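# Do Blurbs Tell the Truth? A Small Study of Young Adult Fantasy

Final report for the reading and publishing module, submitted 4 June 2022

## Why I picked this

I read a lot of young adult fantasy and I have stopped trusting the back covers. Every book seems to promise a magic system like no other, a love that could destroy a kingdom, and a twist I won't see coming. My instructor suggested I check this against real books instead of complaining about it, so I did, with mixed results.

The question was simple on paper. When a blurb makes a claim about the story, does the story back it up?

## What I did

I took 32 novels from the teen shelves at the Roltbridge and Trurham branch libraries. I had planned on a bigger sample, but I underestimated how long it takes to read a 400-page book with a notebook open. Each one had to be fantasy, had to be the first in a series or a standalone, and had to have a blurb of at least three sentences. I copied out every blurb and pulled out the claims that could be checked. "A dazzling debut" can't be checked. "She has one night to steal the crown" can.

That gave me 200 claims. I marked each as supported, stretched or false. Stretched meant there was something in the book that matched, but you would have to be generous. A good example is a blurb that promised "a deadly tournament" when the tournament was over by chapter five and the only person hurt in it was a squire with a sprained wrist.

## What came out

Of the 200 claims, 62 were stretched or false. I expected far more, and I'll admit I went back over the supported pile looking for ones I had let through too easily. I moved two. The total above includes them.

Plot claims held up fairly well. The weak spot was anything about the main character. Blurbs love the word "ruthless," and in my sample the ruthless heroines mostly apologized a lot and rescued animals. Claims about romance were the other problem. Several books sold as enemies to lovers had a couple who were mildly annoyed with each other for a few pages. 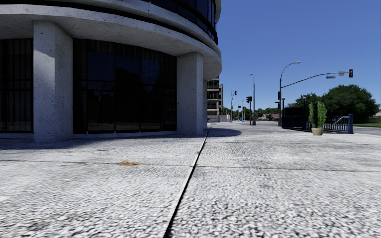
Does a misleading blurb make people like the book less?

My data can't answer that, although I tried to get at it with reader reviews. I collected 1471 short reviews of the same novels from the Phelan reading forum, where members post a star rating and a paragraph. Only a small share mention the blurb at all, and the ones that do are nearly all angry. People who got the book they expected have no reason to bring it up. So the reviews make blurbs look terrible, and I don't think that can be taken at face value.

I also compared average star ratings for the books with the most stretched claims against the books with the fewest. The gap was tiny and went the wrong way for my theory. The worst offender on my list, the tournament one, is among the best liked.

## Problems with this study

I was the only person marking claims, and I started out with an opinion. A second reader would probably disagree with me on a good part of the stretched category. "Forbidden magic" gave me trouble every time it came up. Forbidden by whom? In one book it was banned by a king, in another the girl's aunt just didn't care for it. I counted the aunt as stretched.

The shelves were a problem too. Libraries buy what they think will get borrowed, so I may have been looking at the better end of the market. I left out the Trenholm branch, where the teen books are mixed in with the adult ones and sorting them would have taken days.

Last, I read the blurb before each book. That probably made me hunt for the promised scenes. If I do this again in August, as I'd like to, I will read the books first and have someone cover the backs with paper.

## Where that leaves me

I still don't trust blurbs, but I can't claim the numbers are the reason. Most of the claims I checked were true in a dull sort of way. What bothers me is how alike they are, and I didn't measure that.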